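Shop notebook – creature head, second skin, October
Puseo job, bench pages continued
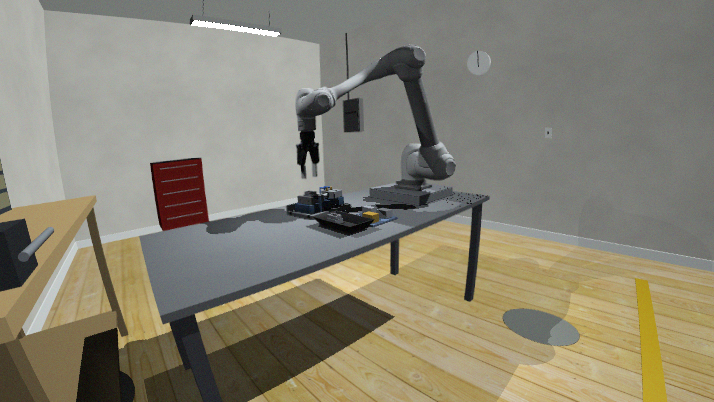 Mpho Nkosi thinks the brow should go back to cable pull and that we are asking too much of the small servos, and wants that written down before we cast again. Fine, it is written down. The brow on the first skin did lag the jaw, and on playback you could see it. I still think the skin was the problem. We poured the forehead far too thick and then blamed the mechanism.

Skin notes. First pour weighed 577 grams trimmed, with most of the extra sitting above the eyes where the core had shifted in the mold. Core was held by two pins only. I have added a third at the back of the skull and filed a flat on it so it can't turn. Dry fit closes clean all the way round now, except at the left ear, where there is still a hair of daylight. Clay in the gap for now. Needs a proper fix before the final.

Silicone is the softer Brodis, same batch as the test strips. Mixed in two lots. Color went in before the catalyst this time. Thinner kept low because the last one went greasy at the lips by the second day and paint wouldn't hold there. Pulled a vacuum on both lots, poured slowly at the neck end, tipped the mold toward the nose and tapped it until the bubbles quit. Left it overnight with the heater off.

Demolded Sunday morning. 198 grams lighter than the first skin, so 379. Two pinholes in the chin, one small tear at the inner corner of the right eye where I was impatient with the spatula. Patched all three with the same mix on a cocktail stick. The eye corner will show under a hard side light, so it wants a wrinkle painted through it.

Mechanism. Brow plates are the printed ones with cloth glued to the face so the silicone has something to bite. Six servos above the cheek line: two brow, two upper lid, two for the sneer. Jaw is separate and stays on cable because the director wants someone hanging off it in the biting shots. Ran the brow for 40 full cycles without skin, then 40 with. No stalls either time. The left one gets warm by the end of the second run, the right one doesn't. Swapped the horns over and it is still the left, so it's either the servo or the plate binding at the temple. I'll shave the plate first since that costs nothing.

Lag is better. Mpho watched it from across the shop with the lights down and said it was "nearly there," then asked again about cable. We agreed to build one cable brow as a spare, left side only, and shoot both on a phone at the same distance. Whoever loses sweeps.

Lids: blink is good at speed and bad when slow. It steps. Put a heavier spring on the return and it got worse, took it off again. A little grease on the lid edge helped more than anything else. Don't use the petroleum one near the silicone.

Paint. Base coat thinned right down, flicked on with a chip brush, three passes. Veins under the last pass, not over. The reference from Skonamberg is greener than what we agreed on the call, so I matched the call and kept a swatch of each on the back of the neck piece where the collar hides it. Somebody needs to get an answer from them. Production say they will add drool digitally if ours doesn't read, but I'd like ours to read. Methylcellulose, thicker than last time, warmed a bit so it strings.

Teeth: uppers done, lowers need another polish. One canine sits proud and catches the lip when the jaw closes past halfway. Ground it down slightly and it still catches. Either I take more off or we move the lip anchor back. Leaning toward the anchor, the tooth looks right where it is.

Hair not started. Quintanilla quoted for punching the whole scalp and it is more than we have. I'll punch the front hairline here and lay the rest.

Open items:
left ear gap in the mold
shave left temple plate, rerun 40 with skin on
cable brow spare, Mpho
lip anchor
answer from Skonamberg on the green
order more Brodis, we have enough for one face and no mistakes
new batteries for the small scale, it drifts

Carrying case foam still isn't cut. The head is on the stand with a bag over it, please don't rest anything against the nose.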